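**Anyone else moved from the packing line to demo work?**

**marleny_c**
Posting in the general section as I can't see a better place. I've been at the Dretley site nine years, gift packing, mostly the printed boxes and the odd shapes the machines can't handle. In February they told 31 of us the line would be automated and asked who wanted to move to the new room upstairs, doing demonstrations with the hand-held grippers. I said yes. Same hourly rate, no nights.

The work is picking things up and putting them down. You wear the headset, you hold a gripper, and you do the same small job over and over so the robot lot at Floltden have something to train on. Target is 967 good takes a week per person. A fumbled one doesn't count.

I'd like to hear from anyone who has done it for longer than a few months. What happened to your grade? Did you get a new job title or are you still down as a packer?

**csaba_biro**
Did it for a year at Ulada. We stayed on the packer grade the whole time and it was never sorted. Ask now, in writing, before you've been up there six months. After that they say you accepted the terms by carrying on.

Work itself is fine. Wrists are the problem. The grippers aren't heavy but you hold them in front of you all shift.

**old_inga**
I'll say it if the others won't. You're teaching the thing that replaces the people still downstairs. I was offered it and turned it down. I drive for Fonseca now.

**marleny_c**
Octavio, the line was going anyway. They'd ordered the cells before they spoke to any of us. If I'd said no, I'd be looking for work and the cells would still be there.

It's a different sort of day, I'll give you that. Downstairs you could talk across the belt and the hours went. Upstairs it's a big white room with shelving along the wall and desks at the side, and everyone is in a headset looking at their own hands. Boxes are the bulk of it: tall thin ones, printed all over, and you have to get the grip square or the corner slides.
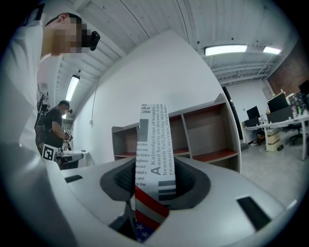
I still know more about how card behaves than the people who write the task sheets, and for the first fortnight I kept telling them so. A narrow box wants holding lower than you'd think. They had us gripping near the top and wondered why so many takes were thrown out. They changed the sheet in the end. No name on it, no extra money.

**lempi_n**
That last bit is what I'd take to your rep. If your knowledge went into the task sheet then it's a skilled job and should be graded as one. We got a technician grade at our place on exactly that argument — it took 5 meetings, and a lump payment of 2000 for those who'd been on it from the start.

On the wrists: ask for a change of task every hour. Ours is in the rota now.

**csaba_biro**
Was that lump sum before or after tax? Also what did they do about headset time? We had people going home with headaches and the answer was always to adjust the strap.

**lempi_n**
Before tax. Headset off for ten minutes in every hour, paid, on top of breaks.

**old_inga**
Good for you, but how many are still packing at your place?

**lempi_n**
Fewer than there were. I'm not going to pretend otherwise. Some left, some do what Marleny does, a couple look after the cells.

**jhair_p**
I'm on the maintenance side at Dretley so I see both floors. The cells stop more than the managers let on. Mostly it's crushed corners and labels folding under. There's going to be work looking after them for a good while, and it pays better than upstairs. Marleny, have you asked about the cell training? There's a sheet up by the lockers on the ground floor.

I don't agree with Octavio about turning it down. I do agree they should have spoken to people before they bought anything.

**marleny_c**
I hadn't seen the sheet, we go in by the other stairs now. I'll look tomorrow before shift.

Lempi, could you message me the wording of your technician grade? Our rep says she's never seen one for this work.

**lempi_n**
Sent. Page two has the part on task sheets. Leave out the paragraph on call-outs, it won't apply to you.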